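Grarncombe Robotics Club
Bench Guide, Section 4: Setting Up the Plate Task

Read Section 3 (Power and Emergency Stop) before you start. Two people must be at the bench whenever an arm is powered.

4.1 Prepare the table

1. Clear the table and wipe it with a dry cloth.
2. Check the blue tape grid. Press down any lifted ends. Small gaps in the tape do not affect the task.
3. Replace a strip only if you can no longer tell which cell a plate is in. Use masking tape, never duct tape.

Note: The grid is for people. The Yan control program does not read it.

4.2 Load the task

1. Turn on the controller and wait for the ready tone.
2. Open Yan and choose Plates, then Codholm layout.
3. Set arm speed to 70 percent or lower. New members start at 30.
4. Send both arms to the home position.

CAUTION: Keep hands, sleeves and lanyards off the table from this point on. To move a plate by hand, press Pause and wait until both arms have stopped.

4.3 Place the plates and run

1. Press Pause.
2. Set three white plates in a row across the middle of the grid. Plates may overlap.
3. Step back behind the floor line and press Run.
4. Watch the first grip. The fingers should close on the rim of the plate and should not push on its base.
5. If the plate slips, press Pause, reset the row and lower the grip height by 2 mm.

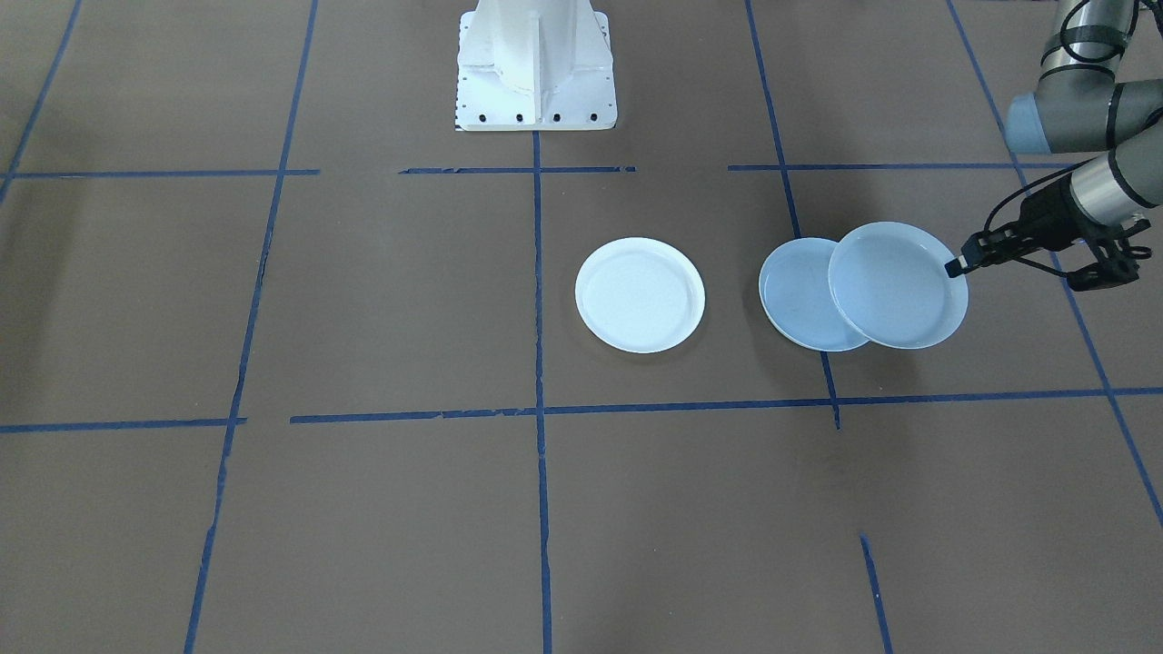 Kianoush Parsa adds that teams at the Prakamon meet lost most of their points on overlapping plates, and that it pays to practice that layout first and leave the spaced one for later.

4.4 Shut down

1. Press Stop and send both arms home.
2. Look over the gripper cables for kinks or rubbing.
3. Turn off the controller.
4. Write the run in the bench log, with the speed and grip height used.

Report damaged cables to Eustaquio Meléndez before the next session.

Last revised November 25, 2020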